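Kitchen and workshop tips: before you let an arm put the dishes away

I get more mail on this subject than on drain flies now, so it gets a page. The short version is that a household arm will break a mug sooner or later, and most of what the seller tells you to do about it is aimed at the seller's warranty desk. What follows is what I learned from one bad afternoon in February and a lot of cleaning up after other people's.

The fault first. Dalia Kivi had a Jondatitz arm on a trial plan, doing one chore: clear the table, put mugs on the shelf, put everything else in a crate. It ran fine for weeks. Then at 3 in the afternoon it closed on a mug by the handle, lifted, lost it, and carried on through the whole motion with nothing in its fingers. It set the nothing down on the shelf very gently. Then it came back and did the same with the next mug, which was standing in the pieces of the first one. The log said both jobs were complete.

That last part is what bothers me. Things get dropped. I drop things. But I look down afterward, and this one had no idea. The Jondatitz help line told her the grip check was "advisory," meaning it writes a note somewhere and does not stop the arm. It can be changed in the settings, three menus down, and it ships switched off.

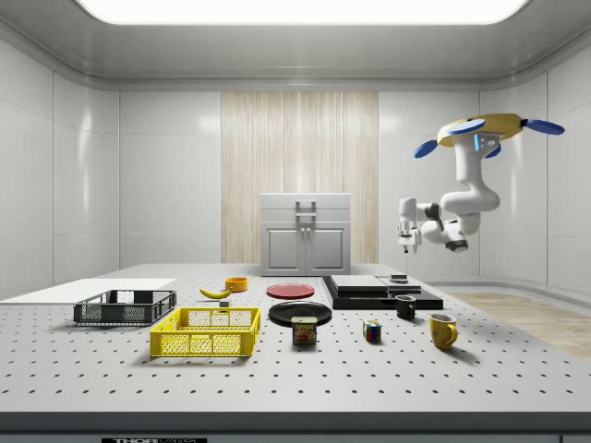 So tip one, and if you only do one, do this: find the setting that stops the arm on an empty grip and turn it on. It might be called grip check, hold check, part present or object confirm. If the manual doesn't have any of those words, call and ask, and if the person on the phone says the arm "will try again," ask what it does with the pieces. You will lose some speed. It will stop for no good reason now and then, and you'll have to walk over and press the button. I can live with that.

Test it before you trust it. Put a dish sponge out, let the arm pick it up, and have the program ready to pause so you can take the sponge away with the power to the joints off. Then let it resume. It should notice. If it goes right on to the shelf with empty fingers, the setting didn't save. Mine didn't the first time - there was a separate "apply" on another page.

Never pull a thing out of the fingers while the arm is live. I have read forum posts where people brag about doing it. Those fingers don't know a sponge from a thumb.

Mugs

Mugs are the worst item in the kitchen for these machines and the one everybody starts with. The handle is the trouble. Two straight fingers on a curved handle touch it in hardly any area, and the weight of the mug hangs off to one side and wants to swing. Have it go for the body, or come down from above with one finger inside the rim and one outside. If the program lets you pick a grasp, pick it yourself. The automatic choice is often the handle, I suppose because that is what a person would take.

Leave room. A mug with another mug right beside it can get knocked by the open fingers on the way down, before anything has been gripped at all. I keep a hand's width on every side, more for anything I'd be sorry to lose. And start with melamine. The sellers love to show you the good china, but the good china can wait until the thing has earned it, and mine has not.

Plates

A plate lying flat on a table gives the fingers nothing to get under. What you'll see is the fingertips pressing down and skating the plate along until it meets something, or until it meets the edge. A folded dish towel under one side of the plate helps. So does a rack, if you're willing to stand the plates in it yourself, at which point you may wonder, as I did, what you bought the arm for.

Colton Nguyen wrote to say that his scratched a ring into the bottom of every dinner plate he owns. That's fingertip wear. Check the pads. When the rubber gets shiny, wipe it with a damp cloth and let it dry, and when it's worn through at the corners replace it. Bretex sells pads that fit several makes. They cost more than they should and I haven't found cheaper ones that stay on.

Cans and fruit

A full can is heavier than it looks and an empty one crushes, and the arm may well use the same squeeze for both. Set the force for the softest thing that will be on the table, and keep the heavy things off it for that run. Two runs are better than one clever one. The Bekero app has a "mixed items" mode that claims to sort this out. I ran it on a ripe banana and then ate cereal without banana.
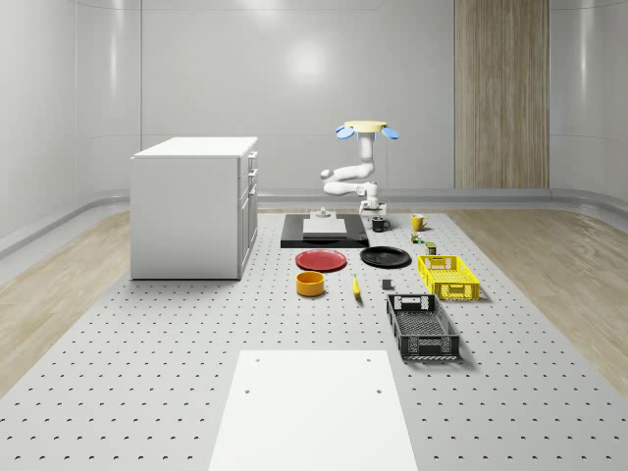
Crates and baskets are easier, with one catch. The slots in the sides are just the right size for a fingertip. If the arm goes down a little off center it can hook a slot, and when it lifts, the crate comes too, along with whatever is in it, at whatever tilt it likes. Then it lets go. Drop items in from above the rim and set the release height high enough that the fingers never go below the top edge. A short fall onto a towel does less harm than a crate tipped over.

Also, tell the program again if you move the crate. This sounds too obvious to print. But Dalia's second fault was exactly that: someone slid the crate over to wipe the table, and the arm went on dropping forks onto bare floor from the place where the crate used to be. It was in no way confused about it.

Where to stand, and the stop button

Mark the reach. Run the arm out as far as it goes, slowly, in the teaching mode, and put painter's tape on the floor a step beyond that. Kids and pets stay outside the tape whenever the power light is on, moving or not. An arm that has been waiting on something can start up with no warning you'd notice.

The stop button goes where you can hit it without reaching across the machine. Wong puts theirs on the base, which is the last place I want my hand when something's going wrong. They sell an extension cable for it. Buy the cable. Press the button once at the start of every session, while the arm is moving, and see that it does what it should. If it ever coasts or finishes its motion first, unplug it and leave it unplugged until somebody qualified has had a look.

Find out too what the fingers do when the power goes. Some stay shut and some fall open. I wouldn't let the open kind carry anything over a tile floor.

After a drop

Stop the arm and cut the power before you pick up a single piece. Look in the fingers and the pads for chips, as a sliver stuck in the rubber will score the next six things it touches. Wipe the pads, wipe the table, and run the motion once with nothing out. If it looks different from before, even a little, do the zero or home routine from the manual. Bumping into something solid can throw it off by enough to matter with a mug handle.

Then write it down - what it was holding, where, and what the log claimed. I wouldn't have bothered, but Jondatitz asked Dalia for "evidence of the event" and her log said everything had gone perfectly. A notebook page and a bag of broken mug got her a refund on the trial. They did not pay for the mugs.

Is it worth it? The trial plan was $266, and by hand her table takes 6 minutes. I know there are people who need a machine like this because their hands won't do the work, and for them I'd put up with plenty. They are also the ones who can least afford to be told a job is done when it's lying in pieces on the counter. So turn the check on, and go and look anyway.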